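3.2 Demonstration collection

Demonstrations for the letter-sorting task were collected by remote control. The operator sat at a separate desk and moved a pair of hand-held leader arms, and the two arms on the table followed the same joint angles. The Skinden control layer passed the commands through at a fixed rate and logged joint positions, gripper opening and camera images on a shared clock. No force feedback was given. Operators judged contact by sight alone, and they tended to close the grippers further than the foam pieces required.

Each episode began with foam letters lying on the bare tabletop and three plates set out within reach of the arms. The operator was given a short spoken instruction naming a letter and a plate, and ended the episode with a foot pedal. Letters already on a plate were left in place unless the instruction named one of them. A typical layout is shown in Figure 6.

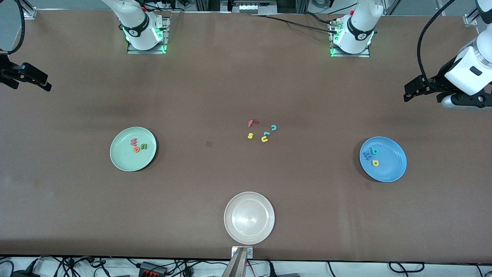 Page last modified: May 27, 2020

Figure 6. Two-arm workspace during collection of the letter-sorting task. The green and blue plates each hold three letters; the white plate is empty. The grippers reach in from the left and right sides.

We recorded 700 episodes by remote control at the Telmont site. A further 276 were recorded by hand guiding, in which the operator held one arm at the wrist and moved it through the task while the motors were set to a low-stiffness mode. Hand guiding was limited to one arm at a time, and the operator's hands blocked the fixed camera during much of the reach. For this reason the hand-guided episodes were replayed on the robot without the operator present, and the images from the replay were used in training.

Replay was not always faithful. Foam letters are light and shift when a finger brushes them, so a small error in the starting position of a piece could lead to a missed grasp. Episodes in which the replay missed the target letter were dropped — they are not included in the 276.

Thin letters such as "l" were harder to pick up than closed shapes such as "a" when the jaws came in along the long side. Operators were told to turn the wrist before closing, but the approach angle was otherwise left to them. We did not smooth or trim the recorded paths, apart from removing idle time at the start of each episode. The Petkov baseline in Section 4 was trained on the same files.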